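Visit Report: Open Day at the Grandside Household Packing Center, Murkville

Purpose of the visit

The visit was arranged at the invitation of Clonura, which operates the Grandside center, as part of the spring program of site visits offered to member organizations. Its purpose was to see how small household goods and pantry items are sorted, placed in bins and prepared for delivery to residents moving into supported housing. The group arrived at 9:30 a.m. and left shortly after 3 p.m. Travel from the Baumgartner office was by shared bus, and the return journey was delayed by road work on the approach to the bridge.

Members who attended the previous open day will recall that the center then occupied a single floor. It has since taken over the adjoining unit, and the sorting area, the storage racks and the teaching room now stand on one level. Visitors enter through the teaching room.

General arrangements

Reception was well organized. Each visitor received a badge, a floor plan and a two-page summary of the year's work. According to the summary, the center delivered 3,971 household sets in its last reporting year, of which 1,029 included a pantry bin in addition to kitchen and bathroom items. Stock is kept under 912 item codes. The center intends to reduce this number, as many codes cover goods that differ only in size or color.

Parking is limited. Organizations planning a visit by car should inform the center in advance. The entrance from the rear lane is level and suitable for wheelchairs, but the sign for it is small and two members of the group missed it.

Sorting area

The tour began at the intake counter, where donated and purchased goods arrive in mixed cartons. Goods are first divided into food, cleaning supplies, textiles and hardware. Food is then checked for date and seal before it goes any further. Items that fail the check are recorded on a paper sheet, and the sheet is entered into the stock system at the end of the shift. Several visitors asked whether the check could be recorded directly. The center replied that this had been tried and that the paper sheet had proved faster during busy hours.

Cleaning supplies are kept on a separate rack with a raised edge, well away from the food shelves. The rack was in good order at the time of the visit. Textiles are folded to a standard width so that they fit the shelves without overhanging, and a wooden template is kept on the folding bench for this purpose. The group was invited to try the template with hand towels. It was found easy to use, although larger bath towels had to be folded twice before it was of any help.

Labels were a matter of some discussion. The center uses a plain white label with a large printed code and no color marking. New staff are said to learn the codes within a month. The group noted that the labels on the lower shelves were hard to read from a standing position and suggested that they be tilted upward. The suggestion was written down.

Storage racks

The racks in the new unit are 65 inches high, which allows most staff to reach the top shelf without a step. Heavier goods are placed at knee height or below. Aisles are wide enough for two carts to pass, and the floor had been newly sealed. The lighting is adequate in the center of the unit and somewhat weak along the back wall, where the spare bins are stacked. Additional fixtures have been ordered.

Bins are nested by size and color. The color has no fixed meaning at present. A proposal to assign one color to each room of the home is under review, and the group was asked for its opinion. Views were divided. Some members thought that a color system would help residents when unpacking, while others pointed to the difficulty of keeping every color in stock.

Lunch was served at noon in the teaching room. It consisted of soup, bread and fruit, and was provided free of charge.

Pantry bins

The afternoon was given over to the pantry bins, which many members had named in advance as their main interest. The center's guidance is that tall containers should stand upright in the bin, that bags of snacks should be added last, and that nothing should rise so far above the rim that a second bin cannot be stacked on top where stacking is planned. Soft bags are kept out of the bin until the containers are settled. Ribbon is used on sets prepared as welcome gifts.

The work is done at wooden tables. The center prefers them to metal benches, which it found noisy, and wipes them down between sessions. 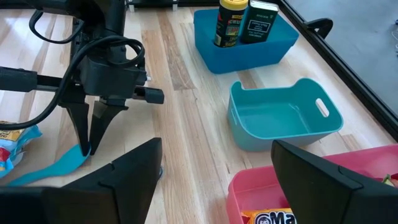
Clonura remarked that the order of packing matters less to residents than finding the same kinds of goods in the same bin each time, and that complaints about missing items had most often concerned goods placed in the wrong bin. The guidance sheet will be revised with this in mind, and a copy will be sent to all organizations represented at the open day.

Members then raised questions about weight. The center sets no fixed limit for a pantry bin but asks that any bin be light enough for one adult to carry up a flight of stairs. Glass jars are avoided where a plastic or metal container of the same product is available. On the matter of gift sets, it was explained that ribbon is cut to length beforehand and kept flat in a drawer, as rolls left on the table tend to unwind.

Matters for follow-up

The Baumgartner office will request the revised guidance sheet and the list of item codes once it has been shortened. It will also ask for the dimensions of the folding template so that a similar one can be made locally.

A return visit in October has been proposed. Places will be limited to one per organization, and preference will be given to organizations that were unable to attend on this occasion. Requests should be sent to the Baumgartner office in writing, with a note of any access or dietary needs.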